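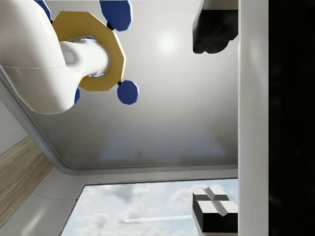

Senyo Opoku wrote:
Disagree with the first post. Descaling a Karnon kettle every 14 days is excessive unless the water is very hard. Mine tests at 178 ppm and I do it every 45.

tsikata_tap wrote:
Hardness alone doesn't settle it. Scale depends on how many boils you run and whether you leave water standing overnight. I empty mine. 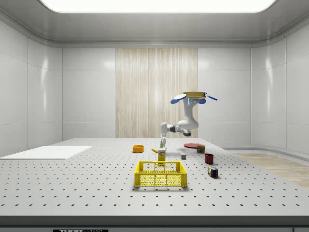

Does vinegar damage the seal? At normal dilution it has done nothing to mine in two years, but citric acid rinses out faster.

Everett Crenshaw wrote:
I'd skip vinegar. The smell stays in the lid. One spoon of citric acid per liter, heat to 90 C, switch off, leave it until cool.
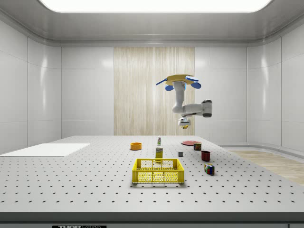
Then rinse twice and boil one full kettle to throw away. The Enedton model has a mesh filter that needs to come out first.

Senyo Opoku wrote:
Boiling works fine, no need to stop at 90.

Everett Crenshaw wrote:
It foams at a full boil with heavy scale. Mine went over the base in August.

hardwater_lou wrote:
Same on the Nolari. Fill it halfway.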